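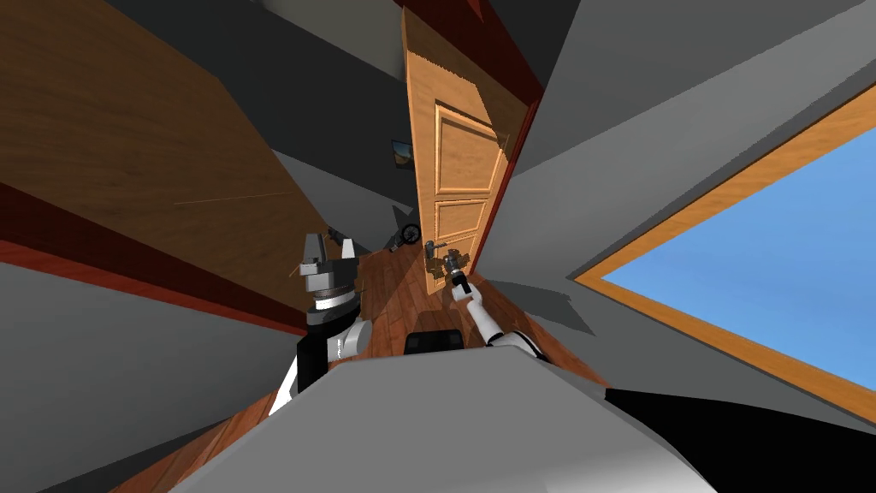
According to a licensee in Rastbridge, the police appeal after last winter's assault outside a late bar produced plenty of calls and very few usable accounts, as most callers could not say when they had seen what they saw.

Plondora is recruiting participants for a study of witness recall and public appeals in violent crime. The study covers licensed premises in Rastbridge and Hoekstra.
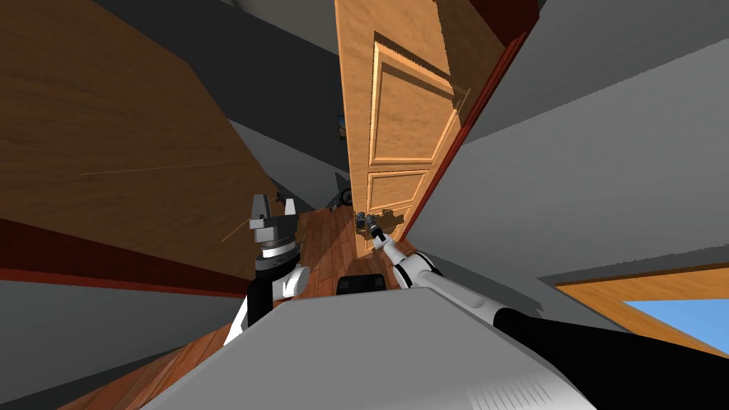
Door and handle, simulated view.

We need 300 adults who have worked in or visited a licensed venue in either town in the past 13 months. You need not have witnessed an offence. Anyone due to give evidence in a current case cannot take part.

Participation consists of 2 interviews, held in August and again in October. In the first you read a short incident report and answer written questions. In the second you are asked to recall the same report without notes. Travel costs are repaid on receipt of tickets.

Answers are stored under a number in the Zurkix records system and will be compared with 3,135 archived statements. Names are kept separately and are not passed to the police or to venue owners.

To apply, complete the form at the Plondora desk in Rastbridge before 4 pm. State your preferred town and any access needs.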